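Notes for the Marino home goods evening - keep it slow, they will have just eaten

Thank them for coming out, and say hello to the back row, who never get a hello. Then go straight into bedding sizes, which is what most people write to the shop about. Say that a queen cover is a queen cover only on paper. The Wedby one runs a good bit wider than the Clurnetti, and if your comforter is the older, smaller kind you'll be chasing it into the corners every morning of your life.

Show the ties next. Pass the Clurnetti around and let people tug on it. Mention that I washed mine all through January and the ties held on just fine - the buttons, well, I sewed one back on. 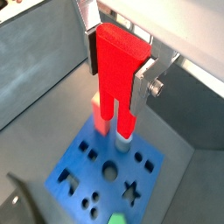 A shopper in Jamcombe wrote in that she'd paid 71 dollars for her cover, seen it at 66 the next morning, and wanted to know which price was the real one. Tell them both were. The price that counts is the one showing when you check out, so look once more before you press the button, and do look at the shipping too.

Pause for questions, and drink some water.

Then thread count, gently, because folks are fond of it. My favorite sheets at home are 221 and soft as anything. Let them feel the swatches, take their time, and remind them the returns desk is open up to 23 days after delivery.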